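Potance Hand-Guide Teach Kit - Leader Arm + Wrist Camera + Grip Handle - Remote Teaching Set
Item no. 2647
Sold by Stokatgate
In stock, ships from Clarkwood warehouse

Teach your arm a job by doing the job. Hold the handle, move, let go, save. No code for the basic stuff. Two ways to work: push the arm around by hand (free-drive), or sit back and drive it from the leader arm on the other side of the table. Both record the same way, into the same file type, so you can mix them in one task.

WHAT'S IN THE BOX
Leader arm, tabletop, with clamp
Grip handle w/ trigger and thumb button
Wrist camera and short bracket
USB cable, long one
USB cable, short one for the camera
Foot pedal (start / stop / throw away)
Hex keys, spare screws, cable ties
Printed quick card. Full manual is a download

NOT in the box: the follower arm, the gripper, a power supply for the follower. Check your arm is on the list before you order please. We get a lot of returns on this one.

SPECS
Leader weight: 2.8 kg with clamp
Recording rate: 28 per second, camera and joints together
Max length of one take: 264 seconds
Handle trigger: full travel, not on/off, so you can squeeze soft
Clamp opening: fits tables up to 60 mm thick
Works with: Potance follower arms, Karaca two-finger grippers (adapter plate sold separately)

HOW IT GOES
1. Clamp the leader down. Tight. If it wobbles your recordings wobble.
2. Plug both cables in before you power the follower.
3. Put both arms in the rest pose, tap thumb button. Light goes green.
4. Press pedal once, do the task, press again.
5. Bad take? Hold the pedal. Gone.
6. Put everything back somewhere a bit different and go again.

Step 6 matters. If the bowl is in the same spot every time then the arm only knows that spot. Shift it, turn it, fill it less. Change the light if you can. Do the slow boring takes too, and a few where you miss and fix it.

HOW MANY TAKES
Depends on the job. Pick up one block, drop in a tray: a short session will do. Food, soft things, piles of small bits, a lot more. Tülin Özkan in our demo room recorded 195 takes on her bowl task before she was happy with it, over two afternoons in February. She used the leader for all of it and free-drive for none. Your mileage etc.

FREE-DRIVE OR LEADER?
Free-drive is easier to learn, you feel the weight of the arm and where it wants to stop. But your hands end up in the camera view and thats bad for training. Use it for waypoints, teaching a start pose, simple moves.

Leader for everything else. Hands stay out of the way. You do lose the feel a bit so go slow the first day. Most people get it after lunch.

WRIST CAMERA
Bracket goes on the follower, behind the fingers. Tilt it so both fingertips show and there is still table in view past them. Too steep and you lose the object early, too flat and you are recording the room. Background will be soft, thats normal, it's focused close. Lock the screw when you like it and don't touch it again between takes!! Moving the camera halfway through a set means starting the set over.
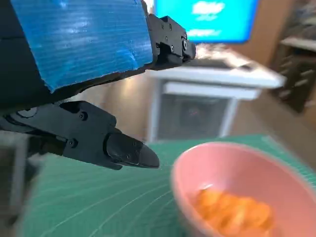
Route the camera cable along the arm with some slack at the wrist. Turn the wrist all the way both directions by hand before you tie it. Cable ties snug but not crushing. If the picture drops out when the wrist turns, it's the slack, 9 times out of 10.

WORK SURFACE
Anything flat. A mat helps, things slide less and you can see if something got bumped. Shiny tops can throw glare into the camera.

REVIEWS
"Setup was quick, clamp is solid. Trigger is a little stiff out of the box, loosened up. Would like a longer pedal cable. Used it for small food pieces and cups, good control once you slow down." - Songül Işık

QUESTIONS WE GET
Can I use two leaders for two arms? Yes, order two kits, one pedal is enough. Turn on pair mode in settings.
Left handed? Handle flips, four screws.
Does it need internet? Only for updates.
Can I stop mid-take and carry on? No. One press start, one press stop. Cut it up later in the software.
Is the adapter plate included? No. See above.

RETURNS
28 days, all parts, original box if you still have it. Bracket screws go missing a lot, please check the bag. Questions about fit, use the contact form and tell us the arm model and gripper model both.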